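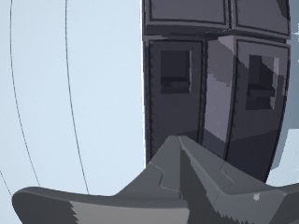

Ticket: Shared calendar shows wrong hours after moving to new mail server
Opened by: Inês Teixeira, Brendthorpe office
Product: Surkel Calendar, desktop and phone
Priority: Normal, changed later to High
Status: Solved, one point left open

First message

Good morning. I write for our office in Brendthorpe. Since we were moved to the new mail server, the shared calendar called Deliveries shows the wrong hour for many entries. A delivery that I wrote for 9:00 is shown at 11:00 for my colleagues. On my own computer it is still at 9:00. The difference is always two hours, never one and never three.

I have counted the entries which are wrong, because I had to correct them on paper for the drivers. There are 115. All of them were created before the move. The entries I made after the move are correct for everybody.

What I have tried already:
I closed the program and opened it again. No change.
I removed the shared calendar from my list and added it again. After this I also see 11:00, so now it is wrong for me too. I regret a little that I did this.
I checked the clock of the computer. It is right.

Please tell me what I should do next. I have not changed any entry by hand in the calendar, only on paper.

Reply from support, Trelano help desk

Thank you for the detailed report. Please open Settings, then Calendar, then Time zone, and tell us what is written for "My time zone" and for "Time zone of this calendar". They are separate fields. Please don't move any entries by hand for now.

Inês Teixeira

I looked in both places. "My time zone" has the name of our zone and it is correct. "Time zone of this calendar" is empty. I can open the list but when I choose our zone and press Save, the field becomes empty again. There is no error message. I tried it two more times with the same result.

I asked my colleague at the next desk to try it also. For her the field is gray and she cannot open the list at all. I suppose this is normal, as I am the owner of the calendar and she is only a reader.

Reply from support

The empty field explains the shift. When a calendar has no zone, the new server reads old entries with its own default, and that default is two hours away from yours. New entries carry their own zone, so they are not affected.

The save problem is something else. Could you sign in through the web page and try to set the zone there? Please also send the name of the calendar exactly as it is written, with spaces.

Inês Teixeira

In the web page the field does not become empty, but a small message appears: "Calendar is locked by another process." I waited until after lunch and the message was the same.

The exact name is "Deliveries Wan" and there is one space at the end. I did not notice this space before. Maybe it was typed by mistake when the calendar was made, which was long before I started here.

I ask also to raise the priority if it is possible. One driver arrived at a customer at the hour of the calendar and the gate was closed.

Reply from support

Priority changed to High. We found a migration job which never finished for this calendar. It stopped at entry 37 and kept the lock. It was trying to match the name without the last space. We have ended the job, removed the space and released the lock. Please try to set the zone again in the web page, then wait ten minutes before you open the desktop program.

Inês Teixeira

I did it in this order. The zone is saved and it stays saved. After ten minutes I opened the desktop program and the old entries are back at the right hours. I compared them with my paper list, one by one, and they agree.

My colleague sees the right hours too. On her phone it was still wrong, and she had to sign out and sign in again. Then it was good.

One question remains. The reminders for the old entries still come at the wrong moment. The entry says 9:00, but the reminder which should come at 8:45 comes at 10:45. For new entries the reminder is correct.

Reply from support

Reminders are stored separately and are rebuilt each night. Please check again tomorrow morning. If they are still late, reply here and the ticket will stay with the same team.

Inês Teixeira

I checked this morning. The reminders on the computer are correct. On my phone one reminder came two times, at 8:45 and at 10:45. I signed out and in, as my colleague did, and I will write again if it repeats. You may close the rest. Thank you for your patience.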